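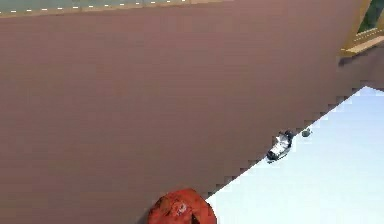 Opening (two minutes)

Good afternoon, and thank you for coming to Metorside. My talk is about how we write reminder letters to dental patients, and why so many people do not answer them. I work with text, so please do not ask me about teeth.

Ask the room: who has a letter at home that is still closed? Wait for hands.

The old letter

The Vodadent clinics sent the same reminder for many years. It had 300 words. The date of the appointment was in the fourth paragraph, after the history of the clinic and the parking rules. I read it aloud to my mother and she asked me if she had to pay something. She did not have to pay.

Read the first sentence of the old letter slowly. People usually laugh at "in accordance with your periodic schedule". Let them laugh, then continue.

What we changed

We cut the letter to 100 words. The date and the hour come first, in one line. Then comes the phone number. The parking rules went to the back of the page, and I had to fight for this — the clinic manager liked them very much.

We also changed "failure to attend" to "if you cannot come". A patient who is already afraid of the dentist does not need a word like failure.

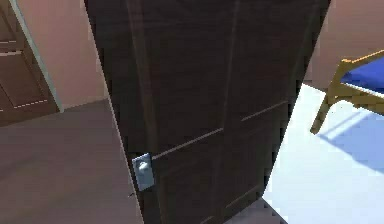 The hardest sentence was the one about canceling. The clinic wanted to say that a late cancellation costs money, and this is fair, but in the first draft it sounded like a threat. We wrote it four times. The last version says: "Please call us the day before, so we can give your hour to another person."

How we tested it

We sent the old letter to 300 patients and the new one to 300 others, all from the Iturra clinic, in November. I will show the table now. Do not read all the numbers, only the last row: 200 people called back after the new letter.

If somebody asks about text messages: we did not test them. Zusteo, the company that prints the letters, has a message service, but the contract did not include it.

Things I would do differently

I would speak with the receptionists earlier. They knew already which sentence confused people, because they explained it on the phone every morning. I met them only in the third month.

I would also print the draft on real paper and fold it. On my screen the date was at the top, but in the envelope the fold went exactly through it.

Questions

Leave ten minutes. Copies of both letters are on the chair next to the exit.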